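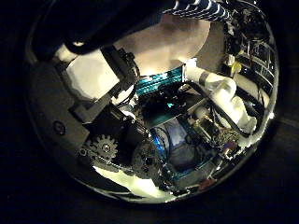
June – hand faulted again

Bad shift. Hand locked up 20 minutes into the run, fingers half closed, wouldn't take the open command. Hit the stop. Restarted, fine for 30 seconds, then the same finger crept in by itself. My knuckles were right there. Not doing that again with the power on.

Hernán thinks it's the Lullo driver overheating. I say connector. We swapped 2 cables, no change, so who knows. Log is useless, just says "joint fault" over and over. 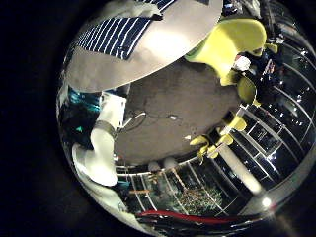

Called Cutlow about a spare driver – they're out, try Tranirbridge. Left a mesage. Tagged the cell out till somebody looks at the stop circuit too, it felt slow to me. Hernán says I imagined it. Maybe.

Home late. Forgot my lunch box in there.

Print this entry | E-mail this entry

2 comments

hrytsenko_fan: had the same creep on ours, was a bad encoder. check teh ribbon

Mosquera H.: still say it's the driver

Contact | Back to top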